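# Pakville Middle: June physics trip, who gets to go?

### gillbridge_mom2
Oct 15, 2021

The letter came home with my seventh grader today. The school has 11 student spots for the physics day at the college in Gillbridge next June. The whole school is 463 kids. The letter says students will be "selected by the science and math departments" and gives no other details. Cost is $75 per student, lunch included.

Does anyone know how they pick? My daughter wants to go and I don't know what to tell her.

### tworiversdad
My son went two years ago. Back then it was by grades plus a one-page essay on why you wanted to attend. Eighth graders got first pick and I think two seventh graders made it in. I don't know if they still do the essay.

It was a good day. They sat in on a lecture in the morning, did a lab after lunch, and were back in the school lot before dinner. He still has the lanyard.

### parsnip
Grades and an essay means the same kids who get everything else get this too. My older one has a B- in science and takes apart every appliance in the house. He would get more out of a college lab than half the honor roll. I would like to see them put all the interested names in a hat.
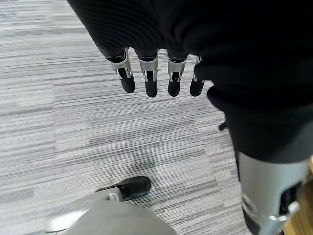
And $75 is a lot if you have two kids who both want to go. The letter doesn't mention any help with the fee.

### tworiversdad
I don't agree on the hat. With 11 spots you want kids who will sit through a 90 minute lecture. A couple of the ones on my son's trip were on their phones all morning, and that was with an essay.

On the fee, call the front office. They covered it for one family we know and didn't make them fill out anything.

### bandroom_b
I work at the school, not in either department, so take this for what it's worth. The essay is still part of it. The form should be up on the Skilel page under Grade 7 and Grade 8 by the end of next week. Teachers can also put a name forward for a student whose grades don't show the interest, and that does get used. Parsnip, have your son talk to his science teacher.

Please don't email the college. They got a pile of parent emails last time.

### gillbridge_mom2
Thank you, that helps. I looked on Skilel and there is nothing there yet. Is it the same login as the lunch account?

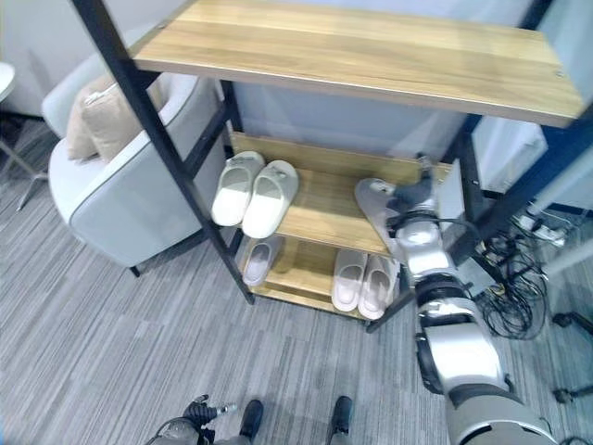

*Shoe rack, white slippers on the middle shelf*

Also, does anyone know if they need anything special to wear for the lab part? The letter only says "closed-toe shoes required."

### bandroom_b
Same login, different tab. If it asks for a number, use the student ID and not the lunch PIN.

### tworiversdad
Sneakers were fine for my son. No sandals, and long hair tied back. The college handed out goggles.

### parsnip
OK, I'll have him talk to his teacher Monday. I still think a lottery for even three or four of the spots would be fair and I'm going to say so at the next parent night.

Things I plan to ask:

- Are spots split between seventh and eighth grade
- Who reads the essays, and are the names taken off first
- Is the fee help going to be in the letter next time

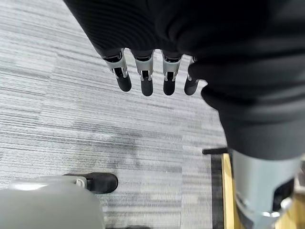
- Which bus company it is. If it's Aidoo again, they were 40 minutes late for the spring concert

### tworiversdad
It was Aidoo for my son's trip and they were on time both ways. I'd back you on taking the names off the essays, though. Still no on the lottery.

### gillbridge_mom2
I can make parent night too. I'll post here when the form goes up.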